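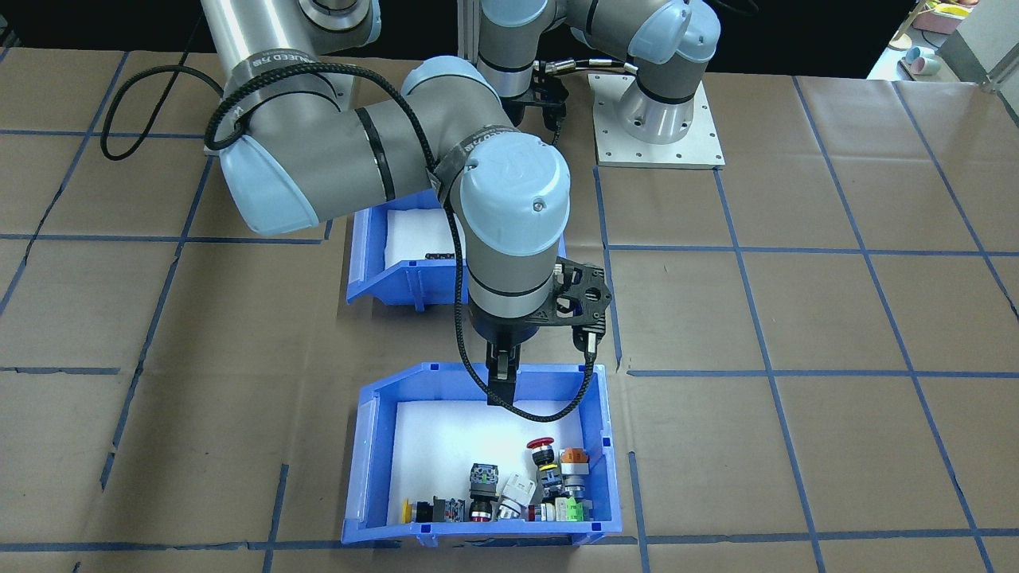 I have wanted to visit the Skokwood shared workshop ever since a guy on a forum mentioned that the people there were building a sorting setup with two arms, on their own time and mostly with their own money. Emdale is not exactly on my way to anything. It took me 2 buses and a long walk past a tile warehouse, and I got there with wet shoes and no lunch, but they had an open day on Oct 28, 2025 and I was not going to miss it again (I missed the September one, my own fault, I wrote it down wrong).

The workshop is up a flight of stairs over a bike repair place. You sign a sheet, you get a sticker, and then you're pretty much on your own! There's a wood room, a sewing corner with the nicest light in the building, and a long room at the back where the electronics people are. I went straight to the back, obviously.

The project is called Nomano and the idea is simple enough to explain to my mother, which I did on the phone that night. Somebody donates a heap of used panel parts, the push buttons and selector switches and contact blocks you find on old machine cabinets, and the arms pick them out of one blue bin and put them in another. Later on they want the thing to know what it's holding and sort by type. For now it's all about picking up one part without dragging its neighbor along.

I have a small hobby arm at home, so I came with a lot of questions, and they were very patient with me. The first was about the tape. They cover the table with kraft paper and lay out big squares on it with blue painter's tape, and I thought this must be for the software. It's for the humans! When a bin gets bumped you know which square it goes back to. The paper gets swapped when it's too beat up, and the tape gets laid again with a yardstick, and apparently there is a bit of an argument every time over how straight is straight enough. I'm going to copy this at home. My own bin positions are pencil marks on a desk, and I keep erasing them with my sleeve.

The second question was about parts. Why switches? I'd have started with wooden blocks or something friendly. The answer was that blocks teach you nothing after the first weekend. A mushroom-head emergency stop is wide at the top and narrower underneath, a contact block is a little slippery box, and a selector has a square head that can sit at any angle. With a two-finger gripper each one wants a different approach. They said the mushroom heads were the favorite with visitors and the contact blocks were the ones people swore at. Having had a turn at planning a pick myself, I agree about the contact blocks.

They have 248 parts in the collection so far, kept in drawers by the window, and only a handful goes in the bin at a time. The white liners in the bins were a late addition, and everybody I talked to wished they'd done it sooner. Dark parts in a bare blue bin gave the vision side a terrible time, they told me. Such a cheap fix!

What I liked best was the cable talk, and I know how that sounds. I've broken 2 cables on my arm by letting them pull tight when the wrist turns, and here one of the builders spent a good ten minutes with me on where to leave slack. Leave a generous loop at the elbow, let it hang loose by the wrist, and then run the arm slowly through its worst poses before you tie anything down for good. I had been tying mine down first. Well.

The second arm shares the table, and getting the pair to stay out of each other's way has eaten most of the fall. The current rule is that only one of them may be over a bin at any moment and the other has to wait. It's slow. They know it's slow. A full round takes around 40 minutes, and there was a notebook where they write down every dropped part, which I read far too much of while my tea went cold.

If you want to go, the open days are free, and there's a jar for coffee money. Take small bills. Bring old buttons and switches if you have any, they're glad to get them, even cracked ones. Groups are capped at 8 for the back room, so come early or you'll spend your time in the wood room (also fine, they let me try the lathe).

I ate afterwards at Văn, the noodle place on the corner by the bus stop, and drew my new tape grid on a napkin. I still have to buy the tape.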